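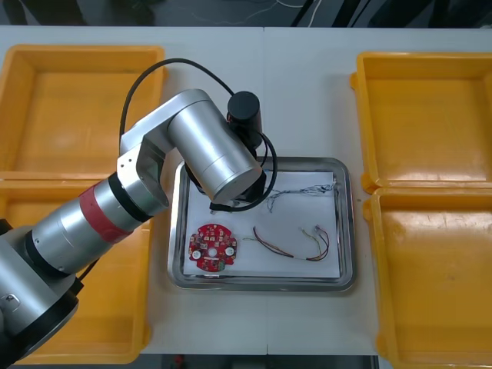 What is a work tray for? A work tray keeps the parts of one job together, on a surface where small things can be seen and can't roll away.

Chapter 9
Trays, Liners and Bins: Handling Bare Circuit Boards

A circuit board spends very little of its life in the product it was made for before somebody has to pick it up. It is unpacked, checked, sorted, set aside, moved to the next bench, and packed again. Most of the damage covered in this book happens in those short moves. A scraped component or a bent tab is seldom the result of a hard knock. More often the board was slid across a bench, or stacked on top of another one.

This chapter deals with the bench itself: the tray, the sheet that lines it, and the bins that stand near it. Chapter 8 covered static control, and you should have read it before you handle a live batch. The wrist strap test and the grounding check come first, every time, and they are not repeated here.

9.1 The tray

A shallow tray with a raised rim is the usual choice for working with one board or a small number of boards. The rim marks the limits of the job. Anything inside it belongs to the work in hand, and anything outside it does not. A screw or a broken tab that drops inside the rim will normally stay there.

Stainless steel trays are common in training rooms. They are easy to wipe, they do not warp, and they take a lot of use. They also have two faults. Polished steel reflects overhead light into the eyes of the person doing the checking, and bare metal conducts. A powered board must never be placed on bare steel, and a board with a battery or a charged capacitor counts as powered.

Rounded corners are better than square ones. Dust and solder crumbs collect in a square corner and are hard to get out with a cloth.

9.2 The liner

A sheet of plain white paper turns a shiny tray into a good viewing surface. A red, green or blue board shows up clearly on it, and so does a loose part too small to notice on metal. The sheet should cover nearly the whole floor of the tray and lie flat. If it curls at one edge, turn it over or replace it.

Paper is acceptable for unpowered practice boards. It is not a static-safe material, and for boards that will be shipped or installed you should use a dissipative mat cut to the same size. Throw the paper away at the end of each batch. Do not shake it out and use it again - the fine debris clings to it.

Write nothing on the liner during a job. Notes belong on the job card.

9.3 The board

Pick a board up by its edges. On a rectangular board this is simple. Round boards take more care, particularly those with notches or tabs around the outside, where the fingers tend to settle on a tab and put all the weight there. Look for two plain stretches of edge on opposite sides and hold the board at those points.

Many round boards have a hole in the center. Do not hook a finger through it. Parts are often mounted close to the hole, and they can be pushed sideways without any mark you would see from above.

Set the board down flat, component side up, and lift it again when you want to move it. Don't push it over the liner.

9.4 The bins

Bins hold boards and parts before and after they pass through the tray. Keep them outside the rim and close enough to reach without leaning. Color is useful only if it means the same thing on every bench in the room, so agree on the meaning and post it on the wall.

Tall bins invite stacking. Bare boards should not be stacked, even for a minute. Use a divided insert or put each board in its own bag.

A case from the bench

The Dakbridge training shop assembled practice boards for a lamp maker, Le Roux. In May the shop checked 2446 boards and set aside over 800 for a second look. The fault recorded on most of the cards was "scratch, underside." The boards had come in good order from the supplier, Likon, and the scratches were traced to the shop's own benches, where boards were being pushed from one end of an unlined tray to the other. The shop lined every tray with a Fastent mat and changed the written instruction from "move" to "lift." The next batch had 12 boards set aside, none of them for scratches.

Terms used in this chapter

Dissipative: letting a charge drain away slowly and safely.
Liner: a sheet or mat that covers the floor of a tray.
Rim: the raised edge of a tray.
Surface-mounted: soldered to the face of the board, with no leads passing through it.
Tab: a small piece that sticks out from the edge of a board.

Before you go on

Clear your bench and wipe it down. Line one tray, place a practice board in it, and lift the board out and back several times using only the edges. Then turn off the overhead light nearest you and look at the board again, noting which markings became easier to read and which became harder. Keep your notes for Section 9.5, where bench lighting is taken up.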